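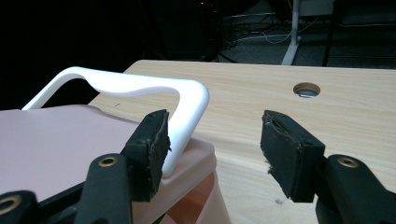 Small boxes with lids and handles – how I use them, clean them, and stop losing them

Posted by Macarena Zapata, 15 December 2025
Filed under: Zapata house notes, storage, cards and paper

Quick one before the holidays. Plenty of you wrote in after the August page on drawers wanting the same for boxes, the little kind you carry from room to room. So. Pink plastic, white handle, lid that clips. Nothing fancy. I've got several of this type going in the house now and I'm fussier about them than I should be.

Before you buy one

Lift it by the handle in the store. With something in it, your keys, your phone, whatever. A handle that flexes when the box is empty is going to be miserable when it's full.

Open and close the lid a few times. One-handed if you can. The latch should click. If you have to squint to see whether it's shut, put it back on the shelf.

Measure your tallest thing first. I bought one for spice jars once, got home, jars too tall. Lid wouldn't shut. It's a sewing box now.

Look for rounded inside corners. Square corners hold crumbs and glitter forever. Glitter especially.

Light colors over dark for anything small. Needles, screws, earring backs – you can find them against pale pink. Not so much against navy.

First wash

New plastic smells. Warm water, a squirt of dish soap, soft sponge, rinse. Leave the lid open overnight on a towel. If it still smells in the morning do a spoon of baking soda in a little water, slosh it around, rinse again.

No scouring pads. They leave scratches and the scratches go gray. Ask me how I know.

Dishwasher only if the bottom of the box says so. Top rack, and take it out before the heated dry.

The latch 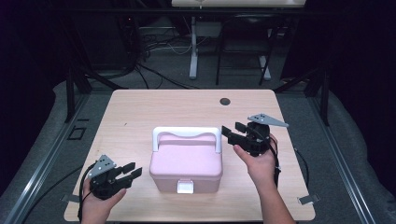
The latch is the part that goes first on all of them, cheap or expensive. Open it with your thumb under the tab and your other hand flat on the lid. Don't yank. Don't pick the box up by the lid edge either, you're putting the whole weight on one little clip.

Getting stiff? Usually it's dirt. An old toothbrush and soapy water along the clip and the rim, then a toothpick for whatever is left. Let it dry with the lid up.

Getting loose? Try a thin strip of clear tape on the inside of the rim where the tab bites. Gives it something to grab. I've had one hold since August that way and it's the box the kids use.

Broken clean off – a wide rubber band around the whole thing. Ugly, works. Or demote the box to a drawer where it doesn't need to shut.

Always check the latch before you grab the handle. Every time. I dropped 1000 beads down the stairs at my sister's in Danbridge (the bag said 1000, I did not check) and we're still finding them in the runner.

What goes in

One kind of thing per box. I know everyone says it. But a mixed box becomes a junk box in a week, at least in this house it does.

Mine at the moment:
Number cards and game cards
Sewing stuff, just the mending, not the machine bits
Batteries and the tiny screwdriver that fits the toys
Bandages, tweezers, the thermometer
Stamps, envelopes, the good pen

Heavy at the bottom, flat things standing up along the side. Keep well under the rim, if you have to press the lid down to close it then take something out.

No food, unless it's wrapped. No candles in summer. Not markers without caps, ever, the ink gets into the plastic and stays there.

Batteries: tape over the ends of the square 9-volt ones. And keep that box up high if there are little kids about.

Labels

I used to label the lids. Stopped doing it when the boxes ended up stacked and I couldn't see a single label. Short side is better, down low, facing out.

Painter's tape and a marker is fine for the first month. You'll change your mind about what goes where, so don't print anything nice yet. When it's settled, do a proper label.

To get old sticker glue off: cooking oil, leave it 20 minutes, wipe, then soap. Test it on the underside first. Nail polish remover will cloud some plastics so I don't use it at all.

Cards in a box

Stand them up. Lying flat they slide under each other and the small ones vanish. Standing, you open the lid and the front one is right there facing you, big number and all, and you can flick through with one finger.

If they flop, fold a piece of cardboard into an L and tuck it in behind. Cereal box cardboard is perfect. Or a bulldog clip on the back few.

Put the highest ones at the back. We have a set that runs way up – someone always wants 415 and someone always wants 2936 – and if they're in order it takes two seconds. If they're not, it's an argument.
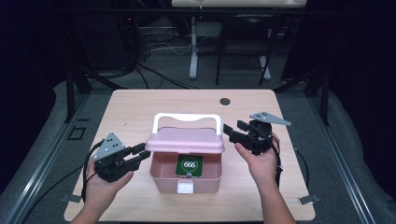 Where to put the box while you work

Flat table, cleared first, a bit of space on both sides for your elbows. Latch toward you. Hinge side needs room behind it too, a lid that hits the wall wont stay up, it comes down on your fingers.

Table with one of those cable holes in it? Work well away from the hole. Or stuff a sock in it. I've lost two needles and a SIM card down ours.

If the box skates around, put a damp dishcloth under it. Same trick as for a cutting board.

Handle down before stacking, if yours folds. If it doesn't fold, don't stack, you'll only crack something. Line them up on a shelf instead with the handles all going the same way.

Fixing marks and scuffs

Pencil – regular eraser.
Crayon – baking soda on a damp cloth, small circles.
Ballpoint – rubbing alcohol on a cotton ball, quick, then rinse. Spot test again!
Tomato sauce – it's over. Leave it in the sun for a day and hope.

Pink goes yellowish on a window sill, by the way. White handles go faster. Shelf or closet, out of direct light.

Five-minute reset

End of the month, I do all of them in one go. Tip it out on a tray. Toss the dead pens and lonely things. Wipe inside with a damp cloth. Back in, lid, click, shelf. Put the radio on.

Anything that doesn't belong goes in a bowl by the door and has to be dealt with befor bed. The bowl is not storage. I say this mostly to myself.

Readers' bits

Somebody signing as Otar keeps a folded paper towel in the bottom of the bandage box so things don't rattle around. Stole that one immediately.

Another wants to know if you can drill a hole in the lid to thread yarn through. Yes – masking tape on both sides first, small bit, slow, piece of scrap wood underneath. Sand the edge or it'll snag the yarn.

And for whoever asked about carrying two at once up the stairs: one trip each. Hand on the rail.

Next up is gift wrap and what to do with the half rolls. Send me your tricks if you have any, I'm running low.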